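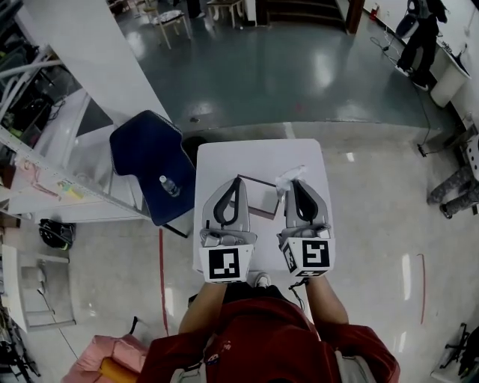

## Accrocher un cadre léger sur un mur en plâtre

La méthode convient aux petits et moyens formats, jusqu'à 2 kg. Au-delà, prenez une cheville adaptée et passez directement à la dernière partie.

### Matériel

- un mètre ruban et un crayon à papier
- un niveau à bulle
- un marteau léger
- des crochets X à clou fin
- du ruban de masquage
- deux pastilles de feutre par cadre

### Préparer le cadre

Posez le cadre à plat, face contre un torchon. Vérifiez que les languettes du dos tiennent bien le fond. Si l'une d'elles est cassée, remplacez-la avant d'aller plus loin.

Mesurez ensuite la distance entre le haut du cadre et le point d'accroche. Avec une attache fixe, la mesure se prend au creux de l'attache. Avec un fil, tirez-le vers le haut avec un doigt, comme s'il était déjà suspendu, et mesurez jusqu'au doigt. Notez le chiffre sur un bout de ruban collé au dos.

Collez les pastilles de feutre dans les deux coins du bas.

### Marquer le mur

1. Tenez le cadre à l'endroit voulu et tracez un petit trait au crayon au milieu du bord supérieur.
2. Reportez vers le bas la distance notée au dos. Pour une attache placée à 33 mm du haut, le crochet porte donc 33 mm sous le trait.
3. Collez un morceau de ruban de masquage sur ce point et refaites la marque dessus. Il limite les éclats de peinture.

Ne percez ni ne clouez à la verticale d'une prise ou d'un interrupteur, les câbles passent souvent là.

### Poser le crochet

Placez le bas du crochet sur la marque, pas le clou. C'est l'erreur la plus fréquente, et le cadre finit trop haut. Enfoncez le clou par petits coups, dans l'angle donné par le crochet. Retirez le ruban, suspendez le cadre, contrôlez au niveau.

### Plusieurs cadres côte à côte

Découpez un gabarit en papier pour chaque cadre et fixez-les tous au mur avant de planter le premier clou. Un écart de 5 cm entre les cadres donne un ensemble régulier. Alignez les centres si les formats sont différents.

### Si le clou ne tient pas

Le plâtre s'effrite autour du trou : rebouchez à l'enduit, laissez sécher une nuit et déplacez le crochet de 20 mm. Sur une plaque de plâtre creuse, utilisez une cheville métallique à expansion avec une vis à crochet.

Merci à Geert Lambrechts pour la remarque sur les fils détendus, ajoutée en mai.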